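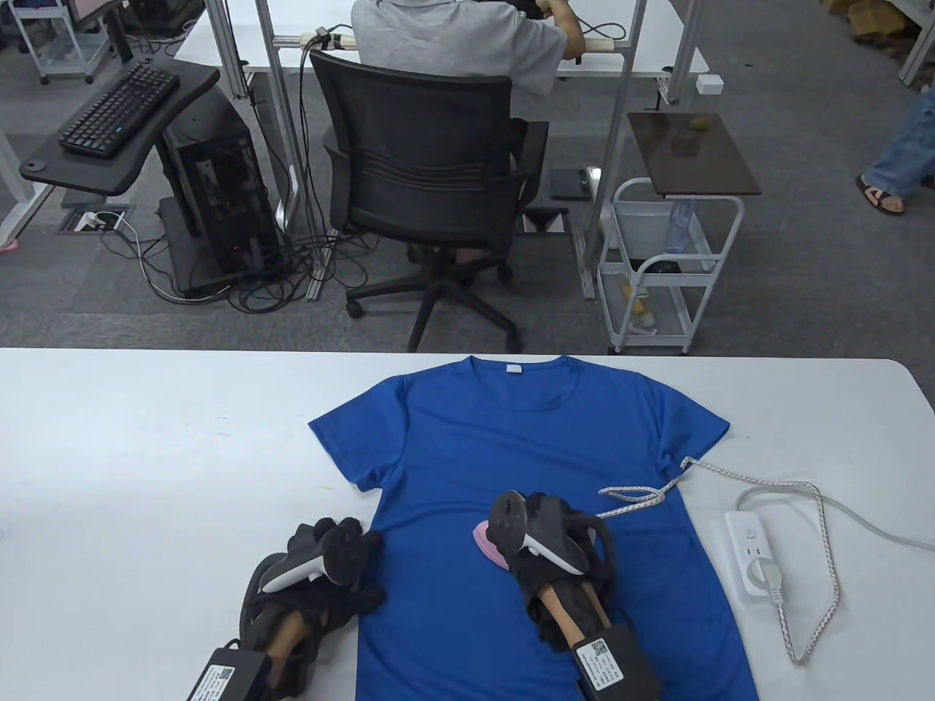
第55期

阅读时间：6分钟

纯棉T恤在桌上怎么熨平？求教！

Florence Grewal

家里没地方支熨衣板，我一直是把T恤直接摊在白桌子上弄的。手持挂烫机是Esum的，粉色那款，水箱不大，线倒是挺长，每次都在桌上绕成一团。

问题出在领口和袖子。衣身我能弄得差不多，可是圆领那一圈总是起波浪，右边袖口还老爱翻折起来，我压平了它又翘，压平了它又翘，真的要疯了！还有就是布面上会多出新的褶，本来没有的，越弄越多。这件宝蓝色的是去年9月在Plenville买的，纯棉，没印花，按说应该是最好伺候的那种吧？

另外想问问，桌面上要不要垫东西？我怕蒸汽把桌子弄坏。

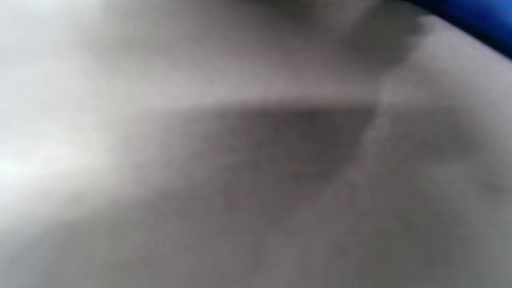 近看：浅灰的表面，像有褶皱

Clifford Boychuk

我也是桌面派，熨了好多年了，说说我的笨办法哈。

先别急着开蒸汽。衣服摊好，领口朝外，下摆朝自己，两只手从中间往两边抹，把大褶子先赶走。你说越弄越多，我猜是底下那层没铺平，上面再怎么熨也是白搭（我以前就这样，后背熨出一条死褶，穿出去被同事笑了一天）。所以每次翻面之后，手伸进衣服里面再捋一遍。

垫子一定要垫！桌面不吸水，蒸汽下去就闷在衣服底下，布是潮的，一叠又皱。我用的是一条旧浴巾对折，上面再铺一层白棉布。Lachance有卖现成的桌面熨烫垫，我看过，没舍得买，浴巾够用了。

顺序我习惯这样：

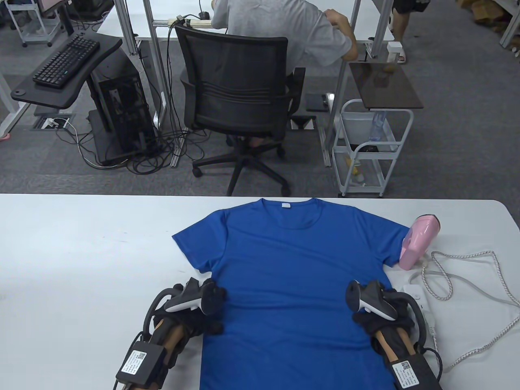
一、先袖子，后领口，最后衣身

袖子小，放前面弄，衣身熨好了就不用再翻来翻去。袖口先用手指捏着缝线拉直，再从肩膀往袖口方向走，到边上停两三秒。翻折的那个角，可以趁热用手掌隔着布压一会儿，别马上松开。

二、领口不要拉

起波浪多半是拉出来的。罗纹领有弹性，一边拉一边喷，它就松了。应该是让它自己躺着，蒸汽头悬空一点点喷，喷完用手往里拢一拢，晾凉了再动。后领的小标签也顺手捋平，不然会在领子后面顶出一个小印子。

三、线放一边

挂烫机的线别让它搭在衣服上，会把刚弄好的袖子又带歪。我都是人站左边，插排放右边，线往桌子外侧垂下去。水别加太满，容易滴。

压平的时候手要轻，整个手掌放上去，别用指尖抠。一只手按住一边，另一只手慢慢往外推，推到头再抬起来。
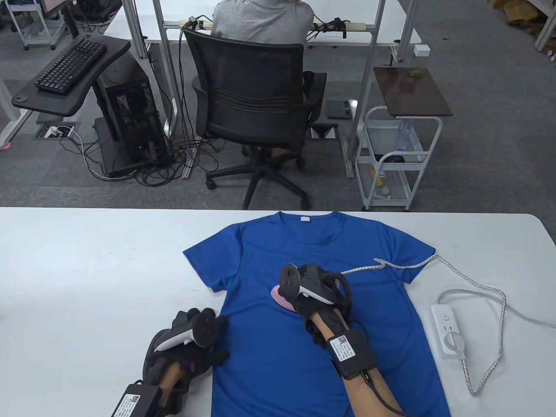 推完一遍别急着叠，让它在桌上摊着，大概十分钟吧，等潮气散了再说。我有次赶时间，热乎乎的就塞进抽屉，第二天拿出来跟没熨一样，气得我又重来一遍。对了，宝蓝色这种深一点的颜色最好翻到反面熨，正面容易发亮。

Bungate老住户

买个熨衣板不就完了，挂墙上那种又不占地方。

Florence Grewal

谢谢Clifford！浴巾我家有一堆，今晚就试。楼上说的挂墙熨衣板我也想过，可是租的房子不让打孔，唉。再问一句，白棉布用旧床单剪一块行不行？

Clifford Boychuk

行的，别掉色就行。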